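Drurar releases kitchen benchmark for robot arms trained in simulation

Murnholm, August 20, 2020 - Drurar has published the results of a study on how well robot arms handle household objects when they have been trained only in simulated rooms. The work was carried out with the software firm Viletti, and the kitchen model and test code are free to download from today.

The study set out to measure one thing: whether changing the camera position during training helps an arm reach small items on a patterned worktop. Marble was chosen on purpose. Pale stone with grey veining gives a vision system few clean edges to work with.
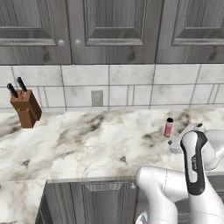
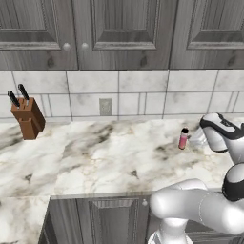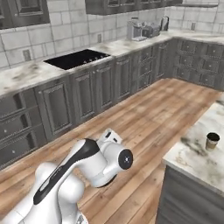

Rendered views from the Drurar kitchen model.

Each method was given 452 trials, using 40 object layouts. With a fixed camera, the arm completed the reach in 40 per cent of trials. With camera positions varied during training, the figure rose to 70 per cent. The Dimitrov planner, used as the baseline, was run on the same layouts with no changes to its settings.

Results were weakest on see-through objects, and the team does not claim to have solved that problem. Training took seven days per method on a single machine.

Tests on a physical arm have not yet been done. They are planned for May at the Murnholm laboratory - the results will be published whether or not they match the simulated ones.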